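Whose Song Is It Anyway? Campaign Music and the Reluctant Band

Project report, Politics and Media module, Clollunley College

1. What I set out to do

Every election season a candidate walks on stage to a rousing song, and a few hours later the people who wrote the song announce that they would sooner eat it. I wanted to know whether this does anybody any harm. Does a band's public objection change how voters see the candidate, or does it mainly sell the record?

My case was the council election in Trusia, where the sitting party used a chorus by the local band Marov at 11 rallies before the band noticed. Marov had not had a hit for some years and were, by their own account, "appalled". They were appalled on the radio, on two podcasts and at some length in the regional paper, and their tour dates were mentioned each time.

2. Background

The law is duller than the rows suggest. A venue normally holds a licence covering music played in public, and a party hiring the venue tends to shelter under it. The band can complain that it has been made to look like a supporter, which is a different argument and a harder one to win. Most bands skip the argument and go straight to the statement. A good statement has the word "values" in it and is short enough to be shared by people who have never heard the song.

Parties have their own routine. First they say they are big fans. Then they say the music was chosen by the venue. Then they change the song, usually to something by a composer too dead to object. The Trusia party got through all of this in one afternoon and played the next rally to a brass march.

3. Method

I collected public comments from beneath the news stories and on the party's and band's own pages for the month of May. After removing duplicates, adverts and one man's very long poem, I had 2,568 comments. I sorted each into one of four piles: about the candidate, about the band, about the song, or about something else entirely.

I also ran a short questionnaire with 34 students, who heard the chorus and were asked what they thought it was about. I had meant to interview the party's press office as well. They replied to my email to thank me for my support.

4. Results

The largest pile by a good distance was "something else entirely". People who open a story about a song and a rally mostly wish to discuss parking. Bins came up too, as did the new roundabout on the Padilla road, which has done more to unite the electorate of Trusia than either party.

Of the comments that stayed on the subject, 538 mentioned the band's objection directly. Nearly all of these came from people who had made up their minds. Those who disliked the candidate thought Marov were brave. Those who liked him thought Marov should stick to music, including several who had praised them a week earlier for having such sensible lyrics. I found very few comments in which a person seemed to be moving from one view to another, and two of those may have been sarcastic.

The questionnaire was more fun. The song is a bitter piece about a factory closing. Most of my group took it to be about a holiday.
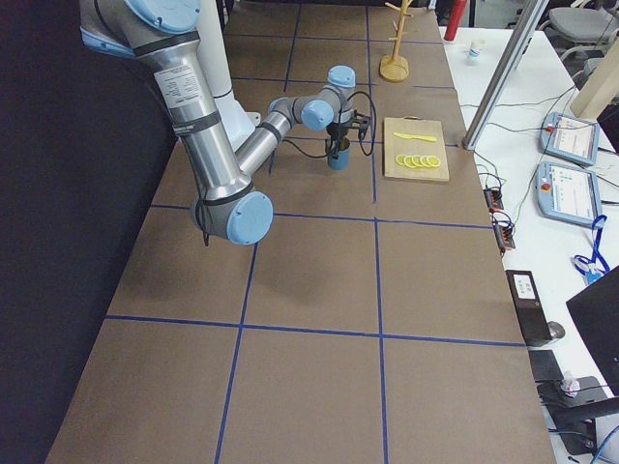
Fig. 1. Robot arm with a small blue cup in its gripper, over a paper-covered table.

5. Discussion

My findings suggest that a song at a rally works as noise with a tune. The crowd wants a chorus, and what the verses say is the band's private business. That would explain why parties keep picking songs which, read on paper, are rude about them.

The objection works in much the same way. It tells each side what it already thought, with a guitar behind it. I can't show that Marov gained from the row, as I had no access to their sales, but they have added a second night in Padilla.

6. Limits

The people who comment under news stories are not the public, thank goodness. I did the sorting alone, so there is no check on my judgement, and by the last few hundred comments my judgement was mainly that I wanted lunch. The students were also younger than the voters of Trusia and had not lived through the factory closing. A better study would play the song to people leaving an actual rally and ask them then.

Related items
Slogans on Leaflets: A Word Count
Why Do Candidates Visit Bakeries?
Local Radio Phone-ins and the Angry Regular
Yard Signs and Hedge Height in Padilla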